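4. Setup and Upkeep of the Simulated Cell

The Munro cell exists as a physical bench and as a rendered copy. This section covers the rendered copy, which is rebuilt from one configuration file each time the bench changes. The file lists the arm mount, the table, the two walls, the lights and the cameras. All poses are given in the table frame. The arm base is the only entry measured on the bench by hand; the camera poses come out of the calibration routine in Dretemance and are not edited afterward.

A rebuild is accepted once the check stack has been rendered from the overhead camera and from the oblique camera. The stack is a teal piece set on a pink one. It is placed by script, with the arm parked clear of the overhead view. Figure 4 gives both views of the stack, with the arm's open gripper appearing only in the oblique one.

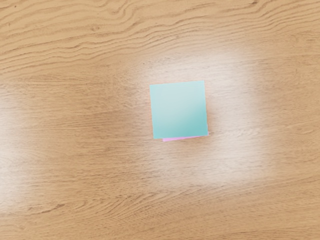

Figure 4. Teal over pink on the wood-grain table. First image: overhead camera. Second image: oblique camera.
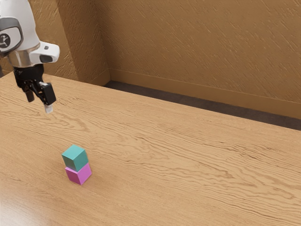
Clendden, February

The overhead view is the harder of the two to keep in order. The pink layer shows as a thin strip along the lower edge of the teal one, so a small error in camera tilt can hide it or make it too wide. The bright patch around the stack is a reflection on the table finish. It bleaches the grain and lowers the contrast at the borders of the stack. We kept the finish as it was and moved the edge threshold instead, after O. Li found that a matte table gave detections that did not carry over to the bench.

The oblique view is used for layer order and for gripper clearance. Both colors are easy to separate there, and the fingers can be checked against the tabletop in the same render. Finger geometry is reloaded from the Cikano model at every rebuild. An old copy of the pads once stayed in the cache and shifted the closing point; the loader now compares file hashes and stops on a mismatch.

Between February and the end of the study the cell was rebuilt 102 times. The check failed in 11 rebuilds. Four failures were traced to a light entry that had been saved in the wrong units, and the others to camera poses left over from an earlier calibration. F. Cairns repeated the check on the failed rebuilds after correcting the file, and each one passed. The median time for a rebuild and check was 11 minutes, most of it spent on the overhead render.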